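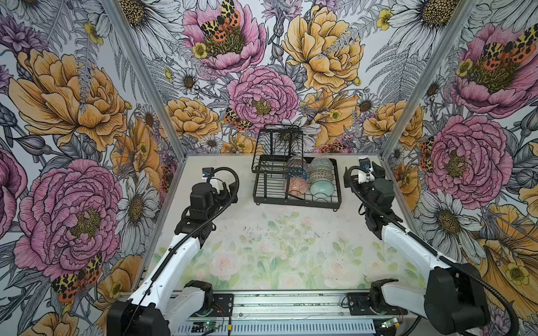

How often does a home-built two-arm cell need a full inspection?

Every 200 hours of run time, plus a short walk-round before each session. The full check takes most of an evening in our shop. The walk-round takes a few minutes.

Sarnton shared workshop, two-arm dish cell
Inspection checklist with comments, October
Power off at the wall for sections 1 to 3. Power on for sections 4 and 5.
Hour meter at start of check: 3,061

1. Frame and mounting

1.1 Corner posts tight to the base. OK.
1.2 Front rail bolts. OK. Two bolts on the left took a quarter turn. Marked with paint pen.
1.3 Arm mounting plates flat on the rail, no rocking. OK on both.
1.4 Perforated panel on the rail clear of dust. Vacuumed. Do this monthly even if it looks clean.
1.5 Wall panels secure. OK. The flowered paper is lifting at one bottom corner and needs glue. Loose paper can catch a gripper.

2. Wiring

2.1 Wrist camera cables, full length. No cracks. Bend each arm by hand through its range and watch that the loop does not snag on the link.
2.2 Small boards on the front rail. Standoffs tight, nothing metal lying near them.
2.3 Red and black wires along the rail. NEEDS WORK. They still run loose over the top of the rail. Put them in clips or a channel before the next long run. This was on the last list too.
2.4 Power supply fan and plug. OK. The Hnatiuk supply was changed at 2,000 hours and has given no trouble.
2.5 Fuse rating matches the label. OK.

3. Grippers and work surface

3.1 Finger screws. OK, all snug.
3.2 Finger tips. WATCH. Wipe down with a damp cloth and look at the edges under a lamp. Replace if a piece is missing or the edge is sharp to the touch. Spare Nikstead tips are in the second drawer.
3.3 Table top. Wipe before each session. Specks on the printed board do no harm to the arms but they end up on the bowls.
3.4 Rack stands on all its feet and does not slide when pushed. OK. Check the screws on the top bar while you are there.
3.5 Bowls checked for chips and cracks. OK. Throw out any chipped bowl. Do not glue it and put it back in the set.

4. Stops and limits

4.1 Emergency stop cuts power to both arms. OK, tested three times.
4.2 Arms do not restart when the stop is released. OK.
4.3 Soft limits on reach. OK. The right arm limit was moved in after the rack was shifted. The new value is in the Zormont config file and on the card taped under the bench.
4.4 Speed cap. OK, set to 200 mm per second. Leave it there for anything with ceramics.
4.5 Arm-to-arm distance warning. OK on the second try. The first try failed on an old config file. Load the current one before testing.

5. Handling check

5.1 Home both arms. OK.
5.2 Run the bowl routine at half speed with one person at the stop button. Watch the grip at the rim and the clearance to the rack wires.
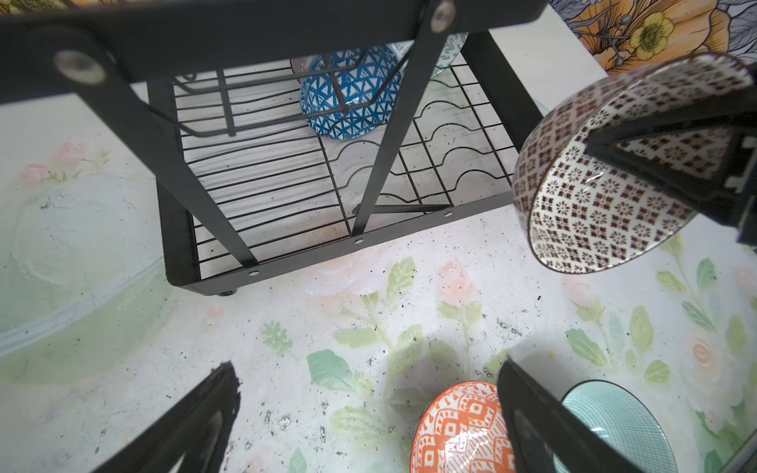 Item 5.2. Patterned bowl held in the gripper beside the rack.

5.3 Grip force. OK. Use the lowest setting that holds the heaviest bowl. The glazed ones are slick, so test with those and leave the plastic cup in the cupboard.
5.4 Camera views show the fingers and the rack. OK on both wrists. Clean the lenses with a dry cloth only.
5.5 Listen for grinding at the shoulder and wrist. Slight click at the left shoulder near full reach. It was there at 800 hours and has not changed. Log it again next time.

Open items
2.3 Clip or cover the rail wires. Do before the next long run.
1.5 Glue wallpaper corner.
3.2 Look at finger tips again in 50 hours of run time.

Cell may be used with someone present. No unattended runs until 2.3 is closed. Initial the card under the bench when an item is done.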